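1/4 Lastgang der Umwälzpumpe in Nimodden ausgewertet. Verbrauch im Februar: 273 kWh, deutlich zu viel für einen Heizkreis dieser Größe.

2/4 Ursache war die Regelart. Die Pumpe lief auf Konstantdruck, Stufe 3 — bei überwiegend geschlossenen Thermostatventilen unnötig.

3/4 Seit Dienstag Proportionaldruck, Förderhöhe abgesenkt. Volumenstrom jetzt rund 853 l/h, Spreizung noch zu klein.

4/4 Nächster Schritt: hydraulischer Abgleich, danach Heizkurve. Reihenfolge bitte nicht umdrehen.

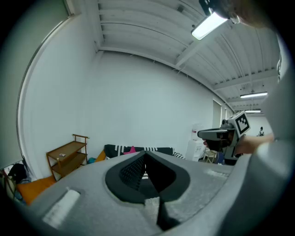
Mwende Mohamedi: Nachtabsenkung dabei aktiv oder durchgehend Tagbetrieb?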